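Candier, the two-arm task planner
January, by Siham Haddadin

Candier is the planner I wish I'd had when I started with two-armed robots. You give it a scene, a robot model and a short task file ("pick up this, put it there, keep the other arm out of the way") and it gives you back joint trajectories for both arms that you can play straight in simulation or send on to your controller. Issa Sabbagh wrote the first version of the solver at Rurbridge, I've been looking after the tooling and the docs ever since, and between us we answer all the support mail, so hello in advance!

What you get

The package has three parts. The planner itself runs as a background service and listens for task files. The viewer opens a simulated room and shows you what the planner wants to do, at whatever speed you like (I usually run it at half speed, because I miss things otherwise). And then there's Pristulov, our grasp checker, which looks at each planned grasp and tells you if the fingers would clip a counter edge or the other arm on the way in. Pristulov used to be a separate purchase and a lot of people never bothered with it, which made me sad, so now it's in the box.

You also get 28 ready-made rooms, mostly kitchens and workbenches, plus the task files that go with them. Change them, break them, send us better ones. The walls, floors and countertops can all be swapped for other textures, which matters more than you'd think if you're feeding the camera views to a perception model. My own detector was lovely on plain gray counters and fell apart the first time I gave it marble.

How planning works

Both arms are planned together. Lots of tools plan the left arm, freeze it, and then plan the right arm around it, and that's fine until the two need to share a small bit of space over a counter. Candier treats the pair as one big problem and lets either arm give way. It's slower per plan (sorry) but you throw far fewer plans away.

You can set a priority if you care which arm yields. I leave it on "auto" nearly all the time. If you're carrying something round or slippery, set the hold flag on that arm, and the planner will keep its accelerations down and make the idle arm do the dodging.

Replanning is on by default. When something in the room moves, the service patches the part of the path that's affected and keeps the rest. If the patch can't be found inside your time limit, both arms stop where they are and you get a message saying which object is the trouble. The old message only said "infeasible," and I'm so glad that one's gone.

The viewer

I spend most of my day in here. You can put a camera anywhere, including up by the shoulders looking down past the hand, which is the view I use for checking the gripper against whatever's behind it. In the counter room with the yellow-rimmed stools, for instance, the gripper hides part of the reddish-brown object from that angle, and it's a good hard case for a detector. The hot dog and the little red bottle over on the marble are much kinder to it.

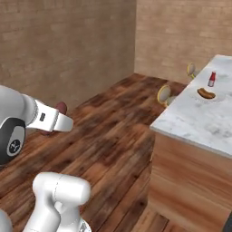
Setting up

Install the service first, then the viewer. The service wants port 1172 free, and you can change that in the settings file if something else has it. Load your robot model, press Check Joints, and fix anything it marks in red before you try a plan. Nine times out of ten it's a joint limit typed in degrees.

Then open one of the sample rooms and run its task file as is. Please do this even if you're in a hurry to load your own! If the sample runs and yours doesn't, we already know where to look.

What's new in release 23

The path cache now holds 1000 entries and survives a restart. Camera positions are saved with the room. Pristulov reports can be exported as plain text. Issa also fixed the bug where pausing the viewer during a replan lost the second half of the path, and I'd like everyone who wrote in about that one to know that we read every message.

Still missing: soft objects, and anything with more than two arms. Soft objects are next on my list.

Contact: Candier support desk, Rurbridge | Copyright Rurbridge, all rights reserved | Back to top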